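Speaker notes, Plestska reading group, 20 December 2020

Slide 1. Title

Say who I am and move on. Janka Rusnák ran the evaluations with me. Vastimil's questions from August are why half of these slides exist – thank him by full name, Vlastimil Malý.

Slide 2. What the claim is

The claim: collect demonstrations with a hand-held gripper, no robot in the room, train a policy, put it on an arm. It's faster than teleoperation. I believe the faster part. I am less sure what we get for the speed.

Ask the room who has seen a success rate reported on a kitchen the demonstrations did not come from. Wait. Don't fill the silence.

Slide 3. Our numbers

709 demonstrations after filtering. 30 evaluation trials in the collection setup, 30 in the Grurnham kitchen. We lost 20 points of success going from one to the other. Don't read the table aloud.

Say plainly that 30 trials is thin. A few lucky grasps would move the result, and the error bars are wide enough to embarrass us.

Slide 4. What the policy gets to look at

Let them look at this one before talking. The view comes from the gripper itself, so both fingers with their orange pads and square markers are always in it. Good for knowing how wide the grip is. Behind the table there's a black cloth with "Fast UMI" on it in big letters.

My worry is the cloth. A policy can learn where it is from a big orange M as easily as from a toaster, and a success rate won't tell you which. Vondráček thinks the wrist view moves too much for that. Maybe. I'd like to see it tested with the letters masked.

Second worry, if there's time: the rice cooker lid is already open and the bread is already in the toaster. Ask what state the task starts from, and who set it.
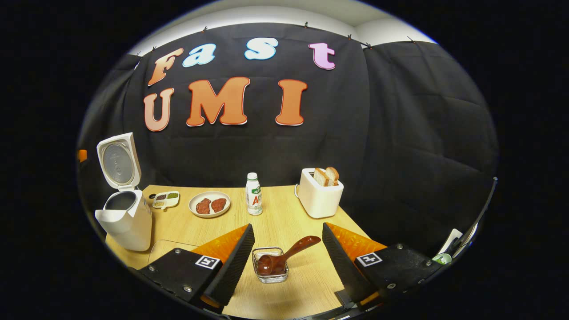
Slide 5. What would change my mind

Same policy, letters masked, trials reset by a person who doesn't know which version is running. Budberg has offered us an arm for it. If the gap stays where it is, I was wrong about the cloth and will say so.

Don't end on "promising". Take questions, Janka handles anything on calibration.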